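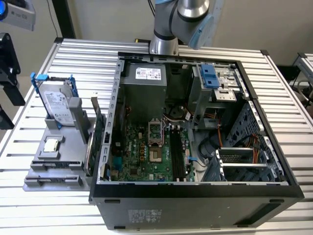 Flultanby, 7 February 2018

First track day on an old 400, what should I sort out first?

Cadi Cadwaladr

Hello all, I've finally gone and done it and booked a track day at Gesdale! It's the novice group, six sessions through the day, and I'll be on the 400 I bought last summer as a "winter project" (you can guess how much of the project got finished). She runs well, starts on the button once the choke's out, and the clock says 3,308 miles, which I don't believe for one second on a bike that age.

My worry is the front brake. The lever comes back further than I'd like, and if I pump it twice it firms up. On the road I just ride round it, but I've got visions of arriving at the hairpin with the lever touching the grip. The pads have plenty left on them. I've got a spare weekend and a bottle of fluid and not much else. Do I just bleed it, or does the whole lot want taking apart? Also the tyres are road ones with good tread, is that all right for a novice group or will everyone laugh at me?

Oh, and is it true you have to tape up the lights? The joining notes say one thing and the bloke on the phone said another.

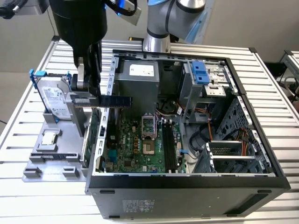
Memory held above it, tower on its side.

Margit Halvorsen

Bleed it first, but do it properly. A lever that firms up on the second pump usually means air, and on those older bikes it likes to sit right at the top, in the banjo bolt at the master cylinder. I did mine three times from the calipers and got nowhere. Then I cracked the top banjo a touch with a rag wrapped round it (fluid eats paint, ask my tank), squeezed, nipped it up, and out came a lovely fizz of bubbles. After that, tie the lever back to the bar overnight and have another feel in the morning.

If it's still soft, look at the hoses. If they're the original rubber ones they're older than half the people in your group, and I wouldn't go out on them whatever the lever felt like. While you've got the calipers off, check the pistons move freely and the seals aren't weeping. Any doubt at all, pay somebody to rebuild them before you go.

Your tyres will be fine, by the way. Look at the date code on the sidewall as well as the tread, though. I drop mine to 30 psi cold at the front for track and check them again when I come in, but see what the maker says for yours. And nobody laughs in novices, half of them rode there with a rucksack on!

Lights: ring Gesdale again and get it in an email. When I went they wanted the headlamp and mirrors taped, and I'd forgotten tape, so I paid silly money for a roll in the café. 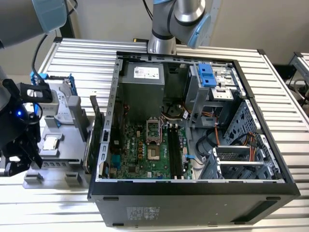 Gøran Nygård reckons the hoses should go before anything else gets touched, and says he wouldn't waste the fluid bleeding old rubber. He fitted a braided set to his own 400 in an afternoon, new copper washers on every joint, and the lever has been solid ever since. He'd also put new pads in whatever the old ones look like, and bed them in on the road before the day.

Magdalini Vlachopoulos

just get some sticky tyres and brake earlier lol. ear plugs too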